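Why Is a Basket Full of Holes?

If you bought a bucket and found it was full of holes, you would take it back to the store. Buy a basket full of holes and everyone says how nice it looks on the shelf. This seems unfair to the bucket.

A basket can get away with it because of the things we put inside. Bread rolls do not leak. Neither do socks, crayons or the 30 toy dinosaurs that were supposed to be put away before dinner. Holes let air move around, and air is good for bread and very good for socks.

Weaving is an old trick, and it needs only two kinds of strands. Some stay still. The others go over one, under the next, over one, under the next, until the weaver runs out of strand or patience. One strand alone is floppy and useless, a bit like a single noodle. Cross it with plenty of others and each one stops its neighbors from wandering off.
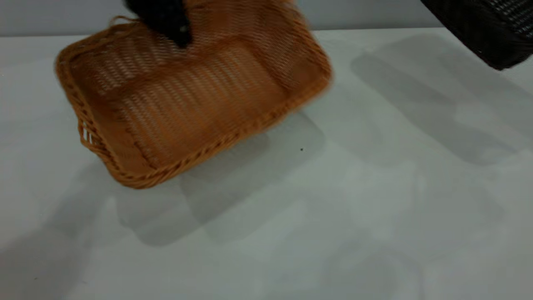 A shallow woven basket with a braided rim. Look for the light coming through the gaps.

Now for the edge. If a weaver simply stopped at the top, the whole thing could start to come undone, like a sweater with a pulled thread. So the edge gets a rim. A braided one looks like rope and works like a belt: it holds everything in and keeps the sides from flopping.

The slot in the end, just under the rim, is a handle. It is a handle made of nothing at all. Your fingers go in the hole and the rim does the lifting.

Even with a good rim, a strand may pop up and curl away from the rest. Do not pull it. You will want to pull it. Qusai Tarawneh, who taught weaving to children in Wurkham, had a rule for this: tuck it in or leave it alone. He said that in five minutes a curious child could undo a whole afternoon of his work, and he seemed to be speaking from experience.

Try it yourself

Cut two sheets of colored paper into strips. Lay one color side by side and weave the other color through, over and under. Push the strips close together as you go – then pick up your mat and see how much stiffer it feels than one strip.

Please don't put soup in it.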